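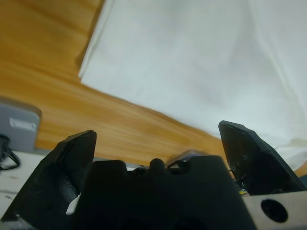
Hi Snežana,

I promised you the November report would be a good one, and most of it is, but I'm going to start with the bad part because you'll have heard a version of it from Nelu by now and I'd like you to have mine too.

The cloth-folding arm had a fault in week two and we lost 14 working days to it. No injuries, nothing broken except a cable and a little bit of my pride. The arm closed its gripper when it hadn't been told to. Keabetswe was smoothing out a cloth for the next run, with her hand well inside the reach of the fingers, and they shut on the fabric right next to her thumb. She hit the stop button with her other hand (good reflexes!) and then came to find me, looking pretty pale.

So, what happened. We run the arm in two modes. In "run" it does the fold, and in "set" it's supposed to hold still with the gripper locked open so that a person can lay out the next cloth. The lock is a software thing. The controller reads a signal from the wrist that says where the fingers are, and if the signal says they're open, it leaves them alone. Our signal had started dropping out. When it came back after a dropout, the controller decided the fingers were in the wrong place and tried to correct them, set mode or no set mode. It did this without so much as a beep.

The dropout was a tired wire at the wrist. The wires there bend every single time the arm turns over to do the second fold, and we'd done a little over 2,000 folds on that one harness. Špela found it by wiggling things with the power limited and the arm clamped, which took her most of an afternoon, and then she went back through the logs and found 111 dropouts going back to the start of the month. Most of them came in the middle of a fold, when the gripper was being told what to do anyway, so all we ever saw was the odd hesitation. I had noticed the hesitations. I'd put them down to the vision side being slow on white fabric and had a note on my list to look at it later. That one is on me, and I've said so to the team.

What we've changed:

The harness is new, with a longer loop so it doesn't bend so tightly, and it gets swapped on a fold count now instead of when somebody thinks of it.

Set mode cuts power to the gripper. Properly cuts it, through a relay, so it doesn't matter what the controller believes. Špela wired it and Nelu checked her work, then they traded places and did it again.

Any dropout at all stops the arm and puts a message on the screen. We've had two stops since. One was a connector I hadn't pushed home, and the other we're still chasing, so I can't call this completely closed yet.

Hands stay out until the light over the bench is green. Keabetswe wrote that rule herself and taped it up where I can't miss it.

I also called Lejla Kolev over at Derkari, because they use the same controller on their packing line. They'd seen hesitations too! She's having their wrist cables checked, and she sent me their maintenance sheet, which is a lot better than ours was. I've stolen the layout.

Now the money. The harness, a spare and the relay all came out of the repairs line and there's still a bit left in it. The bigger cost is time. I'd told you we would move from flat cloths to hemmed napkins by the end of the month and we haven't. I'd like to push that back and keep the visit to the Nemville laundry where it is, showing flat cloths only. They've been very nice about it on the phone, and I think they'd sooner see something simple that behaves itself. If you'd prefer to move the visit as well, tell me soon, please, as Nelu has to book the van.

On the happier side, the folding itself has picked up nicely since we restarted. The thin white cloths were our worst material all summer (they cling, they slide, they pick up creases if you so much as look at them), and the new way of coming in low along the edge is a big improvement. I don't want to quote you a success rate off a few days of running, so you'll get that next time with a decent stack of folds behind it.

Two things I need from you: a yes or no on the visit, and your okay to pay for an outside safety check before anyone from the laundry stands near the bench. The people at Ersoy can do it and their quote is attached. I'd feel a lot better having somebody look at it who didn't build it.

Keabetswe is fine, by the way, and back on the bench. She asked me to put that in.

Špela's log notes are in the shared folder under "wrist" if you want the gory details. Call me any time after lunch, mornings I'm usually under the table with a flashlight.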